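The Town That Drew Itself Before It Built Anything

When I moved to Drundureck nine years ago, the main street had 3 pubs, one bakery and a square where people parked their cars in every direction. I remember I asked my landlady where the center of the town was. She thought for a moment and said, "You are standing on it." It was the corner of a parking lot.

Last October the new square was opened. It is not large and it is not expensive, and visitors from bigger places may walk across it without noticing much. But the way it was planned is worth telling, and I have spent the past months talking with the people who did it.

The first idea came from an architect's office in the county capital. They sent drawings with thin trees and thin people, and a fountain that nobody had asked for. The town council put the drawings on the wall of the library. Of the 2,000 residents, 166 wrote a comment, and most of the comments were about the fountain.

"I could not read those drawings myself," says Mairéad Hennessy, who has the hardware store on the north side. "I sell screws and paint. I looked at the plan and I could not find my own door."

So the council stopped, and it asked Florence Fehr to begin again. Fehr is a planner who came from Switzerland and stayed. She speaks slowly and she listens for a long time before she answers. Her method is to put a town on a table and let people move it with their hands.

She rented the old Kavanagh shop, which had been closed since the shoe business ended, and she kept the door open on weekday evenings from six o'clock until nine. People came in with their shopping bags. Some stayed five minutes, and some, like the retired bus driver Oisín Sheehan, came every evening for a month.
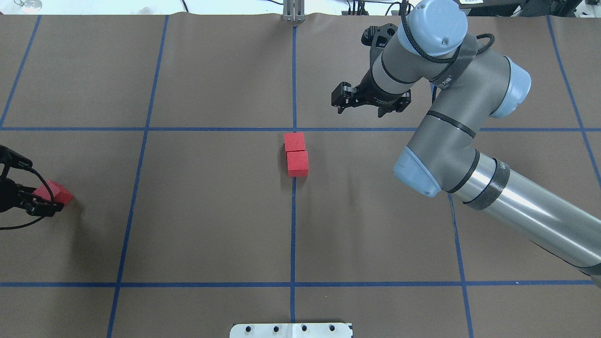 Sheehan had driven the Drimance bus for half of his life, and he knew things that no map could show. He knew that older passengers wait on the side where the wall gives shelter from the west wind, even when the bus stop is on the other side. He knew that delivery trucks for the bakery arrive before five in the morning and need a wide turn. "For thirty years I had opinions about that corner," he told me. "It was strange to be asked for them."

There were quarrels also. Philomena Tierney wanted to keep the parking in front of the pharmacy, where she has worked since she left school. Many of her customers cannot walk far, and she was afraid they would drive to the shopping center at Drakirow and never return. One evening she and Fehr stayed until almost eleven. The result was a row of short-stay spaces on the east side, with a bench at each end - a compromise that Tierney still calls "acceptable", and I think from her this is praise.

What surprised me most was how small the final wishes were. People wanted shade. They wanted a place to sit with a back to lean on. The teenagers, represented by a very serious girl named Muireann Fahy, wanted an electrical outlet and a light that stays on after ten. They received the light.

The square cost less than the fountain plan, mostly for the reason that the old paving stones were lifted, cleaned and laid again. About 300 of them were broken and had to be replaced. The new ones are a little paler, and after rain you can see where they are.

I went there last week in the early morning, before the shops were open. The bakery truck made its turn without difficulty. Two women waited for the bus by the wall, and the stop is now on their side of the road.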